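Asden round plastic plates, mixed set: review
Posted 9 September 2023 by Nhyira Abugri

I bought the Asden set in December to replace a stack of Magaña stoneware that had become too heavy for daily use. The plates are plastic, round and sold in mixed colours and sizes. Mine cost $35 and have been through the dishwasher 161 times, according to the tally on the side of the fridge.

The large plate weighs 482 g on my kitchen scale. I consider that heavy for plastic, but it does keep the plate from sliding when something is cut on it.
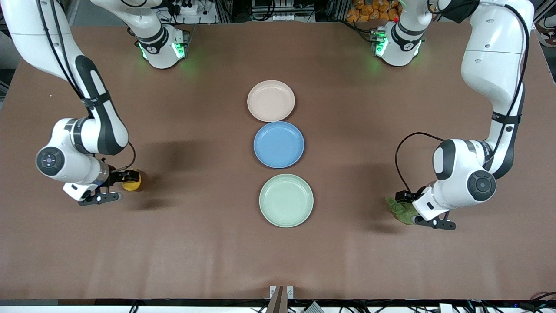 Rim design is the main point of difference from the Drirkmont plates I reviewed earlier. Asden moulds concentric rings into the rim, and they give a decent grip with damp hands. They also collect grease. A flat sponge passes over the grooves, so a brush is needed if you wash by hand.

The well is shallow on both sizes. Toast, sliced fruit and sandwiches are fine. Anything with a thin sauce will travel to the rim if the plate is tilted, and I would not serve curry on the small one.

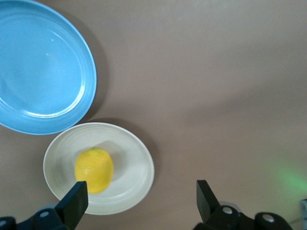

Round fruit is a fair test of a shallow well. A lemon sits steady on the small plate when it is put down gently, but will roll if the plate is carried at a walking pace.

Colour has held up well. The light blue still has its gloss. The off-white has picked up a faint turmeric stain, which a paste of baking soda reduced but did not remove. Knife marks show on both at a low angle of light.

Stacking is average. The sizes do not nest closely, and the pile leans once it gets tall. The Clultex range stacks better but has a plain rim and costs $9 more.

Rating: 7/10. Suitable for everyday meals. Not for the microwave, as per the sticker on the base.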